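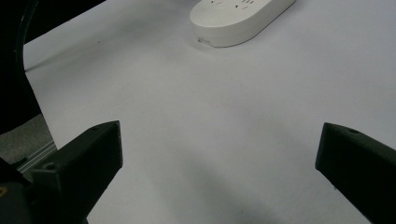
Photo: Geeta Tripathi / Grutside

4. Placing and Leveling the Kemis Bench Scale

Applies to Kemis models 400 and 400S, firmware 3585 or later. Section revised 2022-08-12.

Read Section 3 (Unpacking) before you start. The transit screws must be out and the pan support must be fitted. Do not connect the power adapter until step 9.

4.1 Choosing a work surface

The scale needs a flat, rigid surface that does not flex when you lean on it. Stone and thick laminate are both suitable. Glass is not. A folding table will pass the leveling procedure and then drift during the day as the legs settle.

Keep the scale away from:
– air vents, fans and doors that open outward
– direct sunlight, including sunlight that reaches the bench for only part of the day
– refrigerators, centrifuges and other equipment with a compressor or motor
– magnetic stirrers, unless they are on a separate bench

Leave a hand's width of clear space on each side and twice that behind the scale for the cable and the rear level window. If the draft shield is going to be used, check that its lid can open fully under any shelf.

Note: Rubber or foam mats must not be placed under the scale. If the surface is slippery, use the Dultex foot pads supplied in the accessory bag. All four pads must be fitted or none.

4.2 Cleaning the surface

1. Wipe the surface with a damp cloth and let it dry.
2. Run your palm over the area where the feet will stand. Remove dried adhesive, grit or label residue with a plastic scraper.
3. Wipe again with a dry cloth.

Caution: Do not use solvent near the scale housing. Acetone will craze the display window, and this damage is not covered by the warranty.

4.3 Leveling

4. Lift the scale by the base with both hands and set it in position. Never lift it by the pan or the draft shield.
5. Turn all four feet fully clockwise until they stop, then turn each one back two full turns.
6. Look straight down at the level window at the rear. Reading it from an angle gives a false position.
7. Turn the two front feet until the bubble is centered from left to right. Turn one foot at a time.
8. Turn both rear feet together, in the same direction, until the bubble is centered from front to back. Then press lightly on each corner of the base. If the scale rocks, lower the foot at the loose corner until it touches the surface and check the bubble again.
9. Route the adapter cable through the clip under the base and connect it. Plug the adapter into the outlet last.

The display runs a segment test and then shows the firmware number. If the number is lower than 3585, stop and see Section 9 before continuing.

4.4 Warm-up and first adjustment

Leave the scale switched on, with nothing on the pan, for at least one hour. If it has come from a cold vehicle or storeroom, leave it overnight. In January the difference between a loading dock and a heated lab is large enough to cause condensation inside the housing – do not power the scale until it has reached room temperature.

10. Press and hold ZERO until the display shows "- - -".
11. Release the key and wait for the stable mark.
12. Press CAL. The display shows the adjustment weight required, in grams.
13. Place the weight in the center of the pan. Do not touch it with bare fingers.
14. When the display shows "End", remove the weight and wait for zero.

If the display shows Err 242, the reading did not settle within the time limit. Check for drafts and vibration, confirm the level, and repeat from step 10. If it shows Err 339, the weight on the pan does not match the one requested. Two repeats of either code under good conditions mean that the scale should be returned for service.

Note: Some older units were supplied with a Mughal adjustment weight in a round case. These weights can still be used if their certificate is current. Enter the certified value under SETUP > WEIGHT before pressing CAL.

4.5 When to repeat this section

Check the bubble at the start of each working day. Repeat the full leveling procedure and the adjustment whenever the scale has been moved, even along the same bench, and after any work on the bench itself.

A change in room temperature calls for adjustment only (steps 10 to 14). Record each adjustment in the log at the back of this manual, with the initials of the operator and the serial number of the weight used.

Continue with Section 5, Weighing Modes.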